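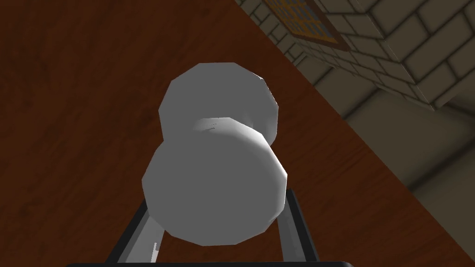
Comparison of Two Gripper Controllers in Simulation
Final Report, Mandard Student Laboratory
Project team: Maëlys Masson, Bheki Ngcobo
Supervisor: Precious Hendricks

1. Purpose

The project compared two ways of closing a two-finger gripper on rigid objects. The first, named Gezer, closes the fingers to a fixed width. The second, named Rovard, closes until a set contact force is reached. All work was carried out in simulation.

2. Method

Each controller was given 600 grasp attempts on a dumbbell-shaped object placed on a wooden table. The starting angle of the object was changed after every 20 attempts. Finger position was commanded as a whole number from 0 to 255. An attempt was counted as successful if the object remained between the fingers while the arm lifted and turned the wrist.

The object model uses flat faces in place of smooth curves. This kept the contact calculations short, but it means that a finger may rest on an edge or on a face depending on the angle of approach.

3. Results

Rovard completed more attempts than Gezer at every starting angle. The difference was greatest when the fingers closed on an end disc and smallest when they closed on the shaft. Most Gezer failures were slips during the wrist turn. Rovard was slower to close, and in nearly 20 attempts it stopped before full contact.

4. Further Work

The team recommends repeating the test with a finer object model. Mandla Mokoena will continue the work in September, beginning with the force threshold used in Rovard.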